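**Textile Care and Conservation, Level 1**
**Handout 3: Water, detergent and the domestic wash**

This handout supports the third taught session of the module. Students should read it before the practical and bring it with them, together with the fibre chart from Handout 2. Section numbers follow the module guide issued in April.

## 3.1 Why water alone cleans poorly

Water has a high surface tension. A drop placed on a greasy cotton surface stands up as a bead and does not enter the yarn. Much of the soil found on clothing is held in place by skin oils, and water by itself will remove very little of it. Sugars, salts and fresh perspiration are exceptions, as they dissolve readily.

A detergent contains surfactants. Each surfactant molecule has one end that is attracted to water and another that is attracted to oil. In the wash the oil-loving ends gather at the soil, and the soil is lifted away as small droplets which remain suspended in the liquor. The word *liquor* is used throughout this module for the water together with everything dissolved or suspended in it.

Students commonly confuse detergent with soap. Soap is made from fats and an alkali. It cleans well in soft water, but in hard water it combines with calcium and magnesium to form a grey scum, which settles on fabric and is difficult to rinse out. Synthetic detergents are far less affected.

## 3.2 The four factors of washing

The result of any wash depends on four factors, usually drawn as a circle:

- chemical action (the detergent and any additives)
- mechanical action (rubbing, dropping, squeezing)
- temperature
- time

When one factor is reduced, one or more of the others must be increased if the result is to stay the same. A cool programme therefore tends to run for longer than a hot one. A delicate programme reduces mechanical action, and lightly soiled articles are the proper load for it.

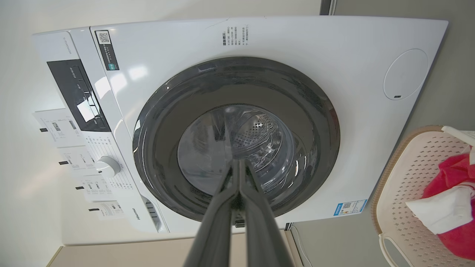 Programme names are not standardised between manufacturers. "Easy care", "synthetics" and "mixed" may refer to much the same treatment, or to quite different ones. Students should rely on the instruction booklet for temperature, duration and spin speed, and should record all three in the practical log. A programme name on its own will not be accepted as a record of treatment.

## 3.3 Fibre behaviour in the wash

**Cotton and linen.** Both are stronger wet than dry and will tolerate vigorous treatment and alkaline detergents. Shrinkage in new cotton is largely the relaxing of tension introduced during weaving and finishing. Most of it takes place in the first few washes.

**Wool.** The surface of the fibre is covered with overlapping scales. Heat, moisture and movement together cause the fibres to travel and lock, and the fabric felts. Felting cannot be reversed. Wool is also damaged by strong alkalis and by the protease enzymes present in many biological powders.

**Silk.** Like wool, silk is a protein fibre and the same cautions on alkali and enzymes apply. It loses strength when wet and should not be wrung.

**Viscose.** Markedly weaker when wet. Garments should be supported from beneath when lifted from the water.

**Polyester and polyamide.** Strong and quick to dry. Both attract oily soil, and polyamide will pick up loose dye from other articles in the same load. Hot washing followed by a cold rinse may set creases in either.

## 3.4 Drum action and loading

In a front-loading machine the drum turns on a horizontal axis. Articles are carried up the side of the drum and fall back into the liquor, and this repeated fall supplies most of the mechanical action. If the drum is packed too tightly the load turns as a single mass, the fall is lost, and soil is removed unevenly. A very small load may also give trouble, as it can settle on one side and prevent the machine from reaching its full spin speed. 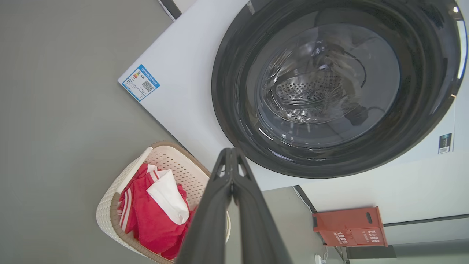 For ordinary cotton loads, a hand should fit between the top of the dry load and the top of the drum. For synthetics the drum should be no more than half full, and for wool no more than one third.

Before loading:

1. Empty all pockets.
2. Close zips and hooks; leave buttons undone.
3. Turn dark and printed articles inside out.
4. Place small or fragile articles in a net bag.
5. Check every care label - the load is treated according to the most delicate article in it.

## 3.5 Rinsing and residues

Poor rinsing leaves detergent in the fabric. The signs are stiffness, a slippery feel on re-wetting, and pale streaks on dark colours. The usual cause is overdosing, especially in soft water areas. Dose should be set by water hardness, size of load and degree of soiling, in accordance with the table on the packet.

Fabric conditioner is itself a residue. It coats the fibre with a thin layer of fatty material, which reduces friction and static. It should not be used on towels, where it lowers absorbency, or on any sample intended for the staining exercise.

## 3.6 Preparation for the practical

Each student will need 3 cotton swatches from the stained set, a pencil, and a copy of the log sheet. Swatches must be labelled in pencil on sewn tape; ink may run. Written answers to the review tasks below are to be handed in at the start of the session.

- Explain how soap scum is formed and suggest two ways of avoiding it.
- Describe the changes needed to the other three factors when a cotton load is washed at a lower temperature.
- Outline a suitable hand-wash method for a viscose blouse, including lifting and drying.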